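We bought a camper. Used, 182 inches of it, from a dealer out past Nalthorpe whose sign says "family prices," which I now understand to mean the prices you'd charge a cousin you can't stand.

---

It's a Jirkance Terkmont. If you've never heard of the Jirkance Terkmont, you're in good company. The parts counter hadn't either.

---

Sleeps four, according to the brochure. I'd like to meet the four. I have questions about their knees.

---

Dry weight is 3,000 pounds. Then you put in water, propane, a folding chair and one cast iron pan, and the truck starts making a noise like it's reading its own will.
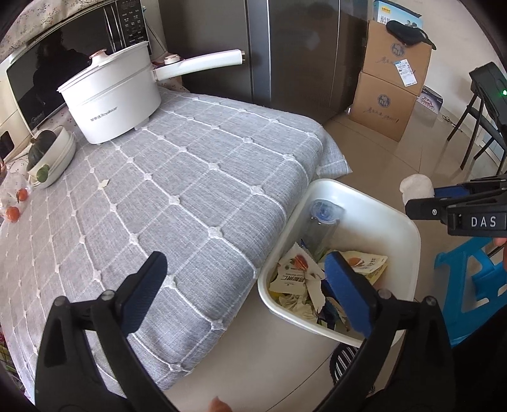
Anyway, the spouse wanted to pack "just the kitchen basics." We went over the tongue weight together in the driveway at 7 a.m. and are speaking again as of lunch.

---

First trip: Dunstan, two nights, pull-through site, because I told the lady on the phone I'd never backed up a trailer and she said "oh honey" and moved some things around.

---

I did have to back it up once, at the gas station. A man in a lawn service truck got out and directed me with both arms. I followed every signal and ended up facing the car wash.

---

The awning went up fine. We don't discuss the awning coming down.

---

The bill for new tires, bearings and a brake controller came to $1,525. The dealer had described the tires as "plenty of life left," and I suppose there was moss. 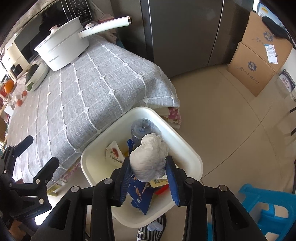

## Things I've learned, part 2

Level side to side BEFORE you unhitch. I slept with my feet above my head and woke up with a very well-informed brain.

---

The little door on the outside that you can't figure out is the water heater. The other little door is also important. Mine is stuck.

---

Storage lot wants it winterized by December. I asked what that involves and the guy handed me a gallon of pink stuff and wished me luck.

---

We've already booked Dunstan again for spring. Same site. She remembered my voice.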